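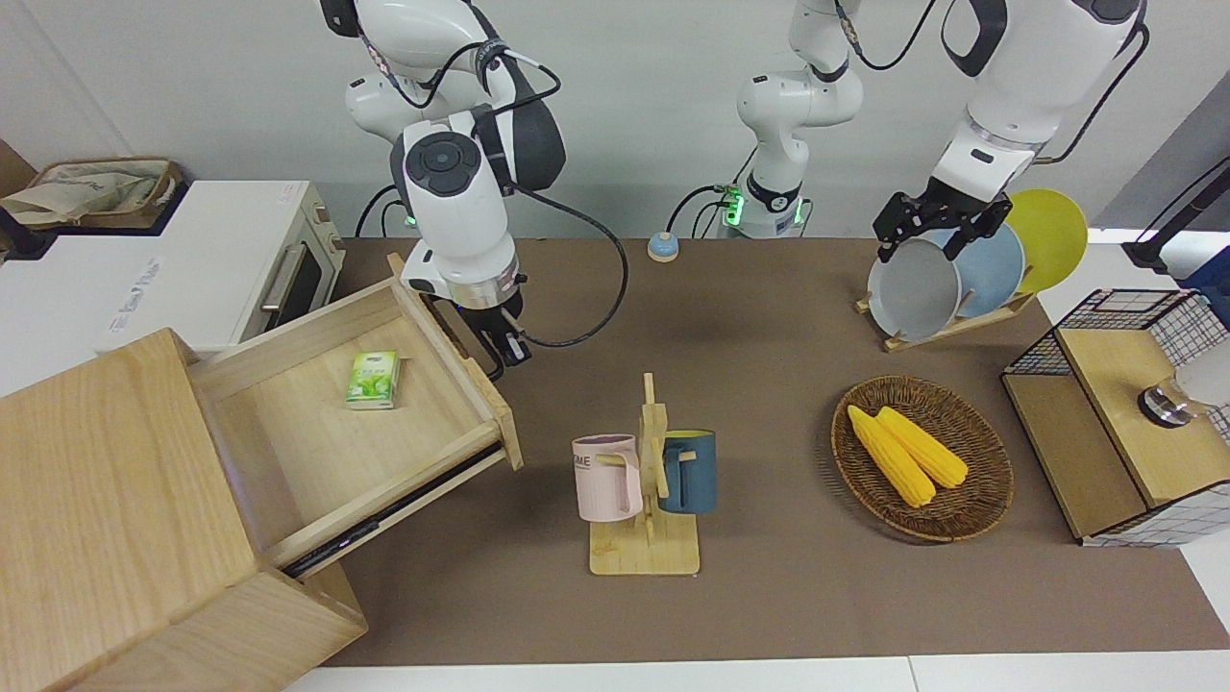

Home News County Business Schools Weather Contact

Hestellow to sort reusable housewares separately starting in November

By Tahira Orakzai
September 2, 2025

The Hestellow transfer station will stop accepting reusable housewares in the mixed bulky-goods lane in November and will route them to a separate receiving bay, under an operating plan approved by the county solid waste office.

The change covers tableware, trays, baskets, small storage units, loose drawers, cutting boards, jars and similar items in usable condition. Furniture, mattresses and appliances stay in the bulky-goods lane. Textiles continue to go to the bins near the exit scale.

Under the current procedure, housewares are tipped with other bulky material and pulled out by hand at the floor. The office said the method produces high breakage, particularly in ceramics and glass, and leaves a large share of recoverable material in the landfill fraction. A waste characterization study carried out at the station last winter recorded 293 tons of housewares over the sampling period. Reviewers judged 63 percent of that tonnage to be reusable at the point of arrival. By the time it reached the sorting line, the reusable share had fallen to 33 percent.

"Most of the loss happens in the drop from the vehicle to the floor," said Elie Geagea, the station's operations engineer. "A plate that arrives whole is in pieces before a sorter gets to it. Moving the separation point upstream is the cheapest correction available to us."

The new bay will occupy the former paint storage building on the west side of the site. Residents will weigh in as usual, then follow a marked lane to a covered counter where items are unloaded by hand onto padded tables. Station staff will assign each item to one of four streams: resale, repair, material recovery or disposal. Ceramics with chips or cracks go directly to aggregate. Clear glass without fittings goes to the glass bunker.
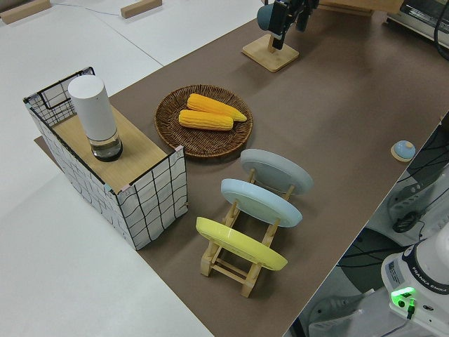
Composite items are expected to be the slowest to process. Storage baskets with fabric stretched over a wire frame have no single recovery stream, and the fabric has to be cut away before the metal can be baled. Woven goods made of rattan or willow can be composted only if they have not been lacquered or painted, and the finish is difficult to judge by eye. The plan sends any woven item with a doubtful finish to resale if it is sound and to disposal if it is not.

Jars and canisters must be empty. Lids should stay on if they fit. Wooden boards are accepted with knife marks but not with splits running through the full thickness.

Resale stock will be collected twice a week by Fodelero, which operates secondhand stores in the county and won the handling contract in the spring. Its bid was selected over one from Woner. The contract runs for three years and pays by weight accepted, with a deduction for stock returned to the station as unsellable. Jingyi Tang, logistics manager at Fodelero, said the company will use stackable crates with dividers and will supply the station with empties at each pickup.

The conversion of the building requires a new apron, drainage tied to the existing interceptor and a roof extension over the unloading counter. Drainage work has started. The roof steel is on order.

Gate fees do not change. Loads made up only of housewares will be charged at the residential rate with no minimum. Commercial haulers, including house clearance firms, may use the bay by appointment and must declare the source of the load – a requirement that already applies to the bulky-goods lane.

Majdi Karaki, who runs a clearance business in the Qaisi district, said the appointment rule would add time to mixed jobs. "One truck will have to go through two lanes," he said. The office said combined weigh tickets would be issued in such cases.

Nearly 1,000 households in the Qaisi district will receive a printed sorting guide ahead of the opening. Other residents can pick one up at the scale house.

Recent items
Qaisi pumping station back on line after valve replacement
Osamu Shimada named county roads superintendent
Leaf collection routes posted for fall
Scale house to close for recalibration
Library extends weekday hours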